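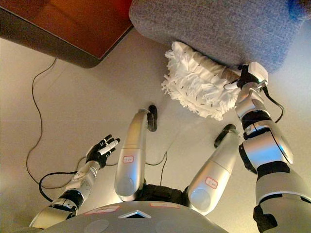 Abena Acheampong

Under-sofa dusting

Under-sofa dusting is the cleaning of the narrow strip of floor beneath a sofa, usually with a soft, fluffy duster on a handle or held directly in the hand. It is one of the humblest jobs in housekeeping and one of the most rewarding, because so much collects in so small a space! Lint, hair, crumbs and paper scraps drift across a smooth floor until they meet something that stops the air moving, and the front edge of a sofa does that very well.

The job goes by several names. In the old house books of Bulia, the earliest of them from 1625, it is called "going under," and servants were told to do it before the shutters were opened in the morning. Those books speak of benches and chests, of course, but the motion they describe (flat, slow, toward the body) is the one still taught.

Dusters and mop heads

Any soft head with plenty of loose surface will do. Shaggy heads made of many strands are popular for this work, as the fringe spreads out on the floor and reaches places a stiff brush would skip over. White heads have a lovely advantage: they show what they have picked up, so a quick look tells you when to shake one out. Small dark specks caught among the strands are normal and usually come loose with a good shake outdoors.

The Warkodell pattern, named for the town where it was first sewn, is a flat fringed head with a short sleeve at one end. Amber Willems collected 14 variations of it for her handbook Low Places, and her drawings of the fringes are a joy to look at.

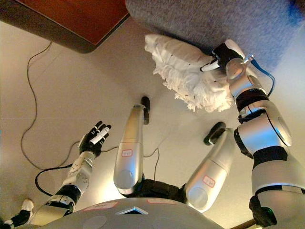

Department of Household Studies, Ledance College

Method

Work starts at one end of the sofa. The head is laid on the floor against the lower edge of the upholstery, slid under, and drawn back out along the floor. Short strokes are better than long ones. Pushing hard sends the dust to the wall, where it will sit until the sofa is next moved.

Woven fabric needs a little care. A fine weave holds lint along its bottom edge, and a duster brushed upward will leave more of it there, so the sofa itself is done first and the floor after. Sofas with a rounded lower edge are easier than square ones. Skirted sofas are the hardest of all, and Willems gives them a whole chapter.

Wooden furniture standing nearby, such as a cabinet or low table, is best done on the same round. Dark wood shows dust on top far sooner than a pale floor does, and the shadow underneath hides a surprising amount.
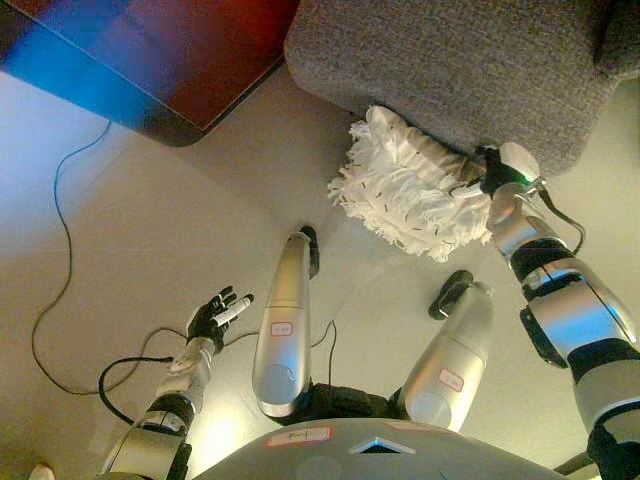 White mop head on the floor at the base of a gray upholstered piece.

Floors

Pale, smooth floors are a pleasure to dust. The head glides, and anything left behind stands out in low light. Dijkstra's rule, familiar to anyone who learned the trade at Ledance, is to look along the floor from the height of the seat, then again from the height of the ankle. Carpet calls for a vacuum nozzle instead.

How often

Many households go under once a week, more in June when the windows are open. Homes with long-haired pets may want to do it daily.

See also: Baseboards; Lint; Mop (household); Slipcover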